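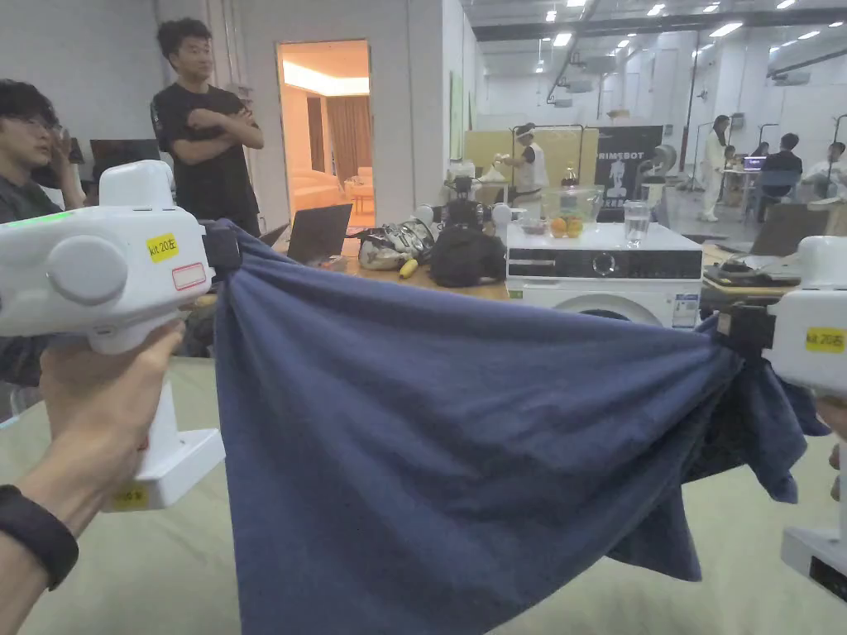 Re-dyeing faded navy cotton: uneven result, what went wrong?
Home > Textiles and Laundry > Dyeing and Colour

hemline_h
I have a set of cotton napkins and two tablecloths in dark navy, bought as Estuvero seconds. After several years of washing at 60 degrees the colour had gone grey along the folds and at the hems. I re-dyed one tablecloth in a stainless pot with a cold-water reactive navy, salt first, soda ash after 20 minutes, total time in the bath one hour. The middle took well. The hems are now darker than the middle, and there is a pale band where the cloth was folded over itself.

Dye weight was 2 per cent of the dry weight of the cloth. Tap water is hard here. I did not scour beforehand, only a normal wash with powder.

Questions are whether to strip it or dye over it, and whether the hard water is the cause.

marl_and_slub
The pale band is from the fold. Your pot is too small. Cloth has to move freely, and a tablecloth in a stockpot does not. Hard water can dull the shade and leave a scum, but it will not draw a straight line across the cloth.

2 per cent is also low for navy. I use 6 per cent for navy and more for black. At 2 you get a mid blue on white cloth, and on cloth that is already partly coloured you get whatever was there before, slightly darker.

Helju Žukauskas
Agree on the pot, disagree that the water can be ignored. Calcium interferes with reactive dye and it also leaves residue in the hems, where the cloth is double and rinses badly. I add a water softener to the bath and to the first hot wash afterwards. In April I ran the same navy on the same cotton with and without it, and the softened piece was clearly more even after washing off.

The missing scour matters more than either. Household powder leaves softeners and brightener behind. Soda ash and a little neutral detergent, as hot as the cloth will stand, until the water stays clear.

marl_and_slub
One pair of samples is not much of a trial. Were both pieces stirred for the same length of time?

Helju Žukauskas
Same timer, separate buckets, 5 minutes of constant stirring and then every few minutes until the soda went in. I accept that it is one pair.

hemline_h
Thanks. I have a plastic storage box that would hold the cloth with room to spare. Is plastic all right for this?

marl_and_slub
Yes for a cold-water reactive. It will stain. Do not use it for food afterwards.

oldvat
Nobody has asked what the original dye was. If the Estuvero cloth was vat dyed it would not have faded like that at 60. Greying along folds is typical of abrasion: surface fibres break and scatter the light. Re-dyeing covers it for a time but the fibres are still broken, and the line comes back. Look at it under a magnifier before you buy more dye.

An enzyme wash will take the fuzz off cotton and often restores most of the depth without any dye at all. Juntunen sell a small sachet. Follow the temperature on the packet, as the enzyme stops working if the water is too hot.

hemline_h
Magnifier says you are right about the napkins. There is a lot of fuzz on the folds. The tablecloth hems are less fuzzy and look properly faded.

oldvat
Then treat them separately. Enzyme for the napkins, no dye. Scour and re-dye for the tablecloth.

Lenka Beneš
I would not strip the tablecloth. Stripping navy usually leaves a pinkish tan which is harder to cover evenly than what you have. Dye over it at 5 per cent, wet the cloth out fully first, and dissolve the dye in warm water through a piece of old tights so that no specks get in. Add the salt in portions. Stir for longer than you want to.

Wash off cold, then hot, then hotter. Most complaints about navy running are complaints about washing off. Mine needed 7 rinses.

marl_and_slub
7 is excessive. Two cold, then a long hot soak overnight, then one more hot wash does the same with less water.

Lenka Beneš
It depends on the dye. The Skekura navy is a mixture and the red part of it bleeds for ages. I have not used others enough to say.

hemline_h
Posting the outcome, 25 October 2022. Tablecloth scoured, then dyed at 5 per cent in the storage box with softener. Pale band gone. Hems still slightly darker, visible in daylight only. Napkins went through the enzyme wash once and are much better. Second tablecloth to follow when I have more soda ash.

oldvat
Leave the hems. They will wear back first.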